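Growing up with the radio on

I'd arranged to meet Judit Nyitrai at ten and turned up at twenty past, thanks to the Prillgate bus. She had already ordered and was halfway through a bun. "You'd have hated my father," she said. "He locked the door at one minute past."

Her father comes up a lot, as it happens, because fathers are what she studies. Well, fathers, mothers, aunts and whoever else was in the kitchen when the news came on. Her new book, Second Helpings, looks at how people pick up their first ideas about politics at home, and she spent two winters in Ninusby asking 54 families about it. She talked to parents and teenagers separately – 108 people, one from each generation in every house.

I asked what surprised her most. "How bad the parents were at guessing!" she said. "They'd tell me, oh, she's not interested, she's always on her phone. Then I'd go upstairs and the girl would talk for an hour about the bus fares and who ought to be sacked."

The oldest parent was a man of 79 who'd adopted late and still wrote to the council every month. His son had never read one of the letters but could recite how they all began. Judit loves that sort of thing. "He'd learned that you're allowed to complain, and that somebody has to open the envelope. I'd call that a political education, wouldn't you?"

She's less keen on the idea that children simply copy their parents' vote. Her old colleague Deák used to argue that they did, more or less, and the two of them rowed about it for years over lunch. In her families the party often didn't stick, she says, but the habit of arguing did, or the habit of keeping quiet.

School gets a chapter too, and she's fairly sharp about it. The civics lessons she sat in on were "perfectly nice and gone by teatime". What the pupils remembered was the row over the canteen queue, when they'd got up a petition and won.

Wever is bringing the book out in April, and she's already fretting about the next one, on grandparents.

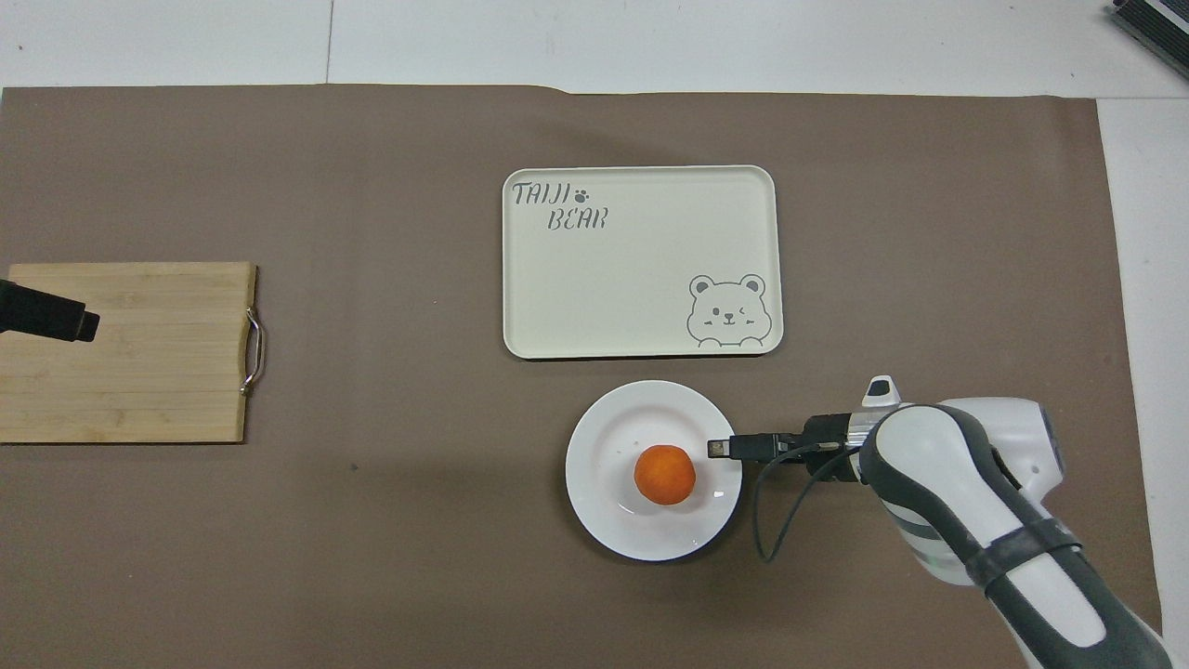 She has hardly started on it, mind you. There's a list of people to ring and a title she won't tell me, and she wants to go back to Ninusby first to see the same teenagers again now that most of them can vote. "I promised them I wouldn't ask who for," she said, and went up to pay for my tea.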